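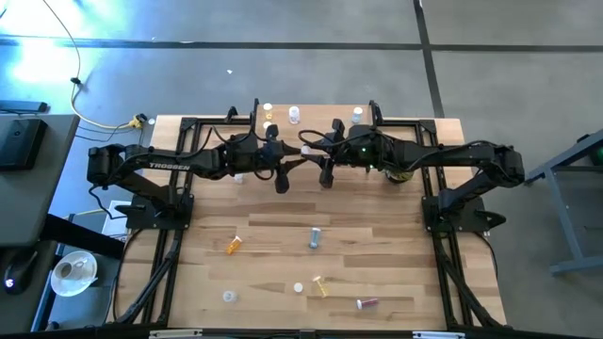
Small bottles are a large part of what comes to our collecting point in Lallden, and for a long time we did not know how to treat them well. People bring them from the bathroom cabinet, from the handbag, from the house of a grandmother. We like first to lay everything on a wooden table, with enough space between the pieces, so that the eye can compare. The orange pill bottle and the yellow one are both translucent, and on the light planks it is easy to see the difference between them.

**On the table, February 2026**

Bottles on their side and bottles standing, with small white caps lying near. The caps are the part which gets lost most easily, so please look in your bag again before you go home.

**About the colors**

Orange is the color that most visitors expect from a pill bottle. I prefer the light blue, as it is quiet and looks nice beside wood. Vesna Kolev prefers the yellow and has put several of this kind on her window shelf at home, with buttons and sewing needles inside.

**How we sort**

Bottles go by material first, then by size. Caps have their own tray. A cap that fits its bottle should stay with this bottle, and we write the same number on both with a soft pencil on paper tape. The last number in our notebook is 3846. Number 3207 is missing its cap since October, so if you find a small white one with paper tape on it, please bring it back.

**Before you bring yours**

- Take out all the medicine. We can not accept pills or liquids, please return them to the pharmacy.
- Remove the label, or cover your name on it.
- Wash the bottle with warm water and let it dry open.
- Bring not more than 40 pieces in one visit, our shelf is narrow.

**Where they go**

The clean ones are given to people who need a little container for beads, seeds or screws. Marin Grgić took 114 of them for his fishing hooks and for the seeds of his neighbors. What has a crack goes to the plastic recycling.

For questions about caps and sizes you may write to Bronisława Żak. She answers in the evening, and she is happy to get a photo of your bottle next to a ruler.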